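**Plosine serving tray, off-white**

The Plosine is a plain moulded tray for carrying, sorting and serving. We sell it to cafés, care homes, playgroups and people who eat their tea in front of the telly. It comes in one size and one colour. The old green version, the Prado, has been discontinued and we have no stock left.

Each tray is packed flat in brown card with a paper sleeve. Trade orders come in boxes of 25 from our Paltley warehouse. Single trays go by ordinary parcel post.

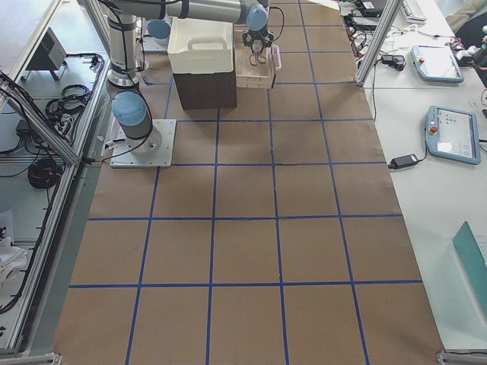

Orders placed before noon leave the same day. Trade boxes take a little longer as they travel by pallet, and the driver will only deliver to the kerb. If you have steps or a narrow gate, please say so when you order.

**Cleaning**

Wash by hand in warm water with washing-up liquid. The top rack of a dishwasher is fine, but keep the tray away from the heating element. Tea and turmeric will mark it if left overnight – a paste of bicarbonate of soda usually shifts both. Don't use wire wool or scouring powder.
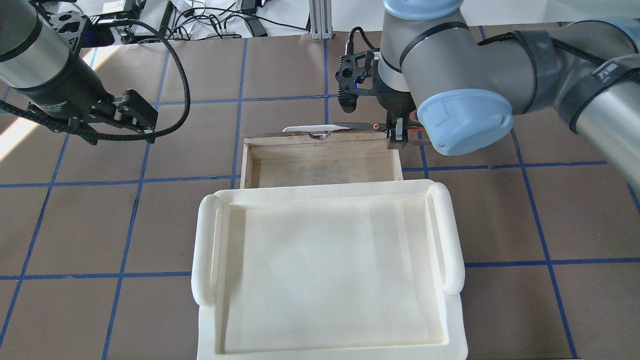
Don't put it in an oven, under a grill or on a hob. Hot mugs and plates are fine. Pans straight off the heat need a mat underneath.

**Details**

- Weight limit: 5 kg, evenly spread
- Stacks when empty, up to 25 high
- Dishwasher: top rack only
- Microwave: no
- Trade box order code: 112
- Single tray order code: 79

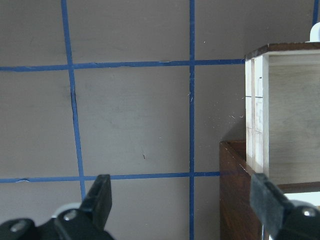

*Blue tape on a grey wall*

**Goes with**

The Plekitz non-slip liner can be cut to size with kitchen scissors and washes at 30 degrees. It's sold separately in packs of 5.

**Returns**

Unused trays can come back within a month. Keep the sleeve if you can. We pay return postage on anything cracked or warped on arrival, but not on a change of mind. Trade boxes must be returned complete.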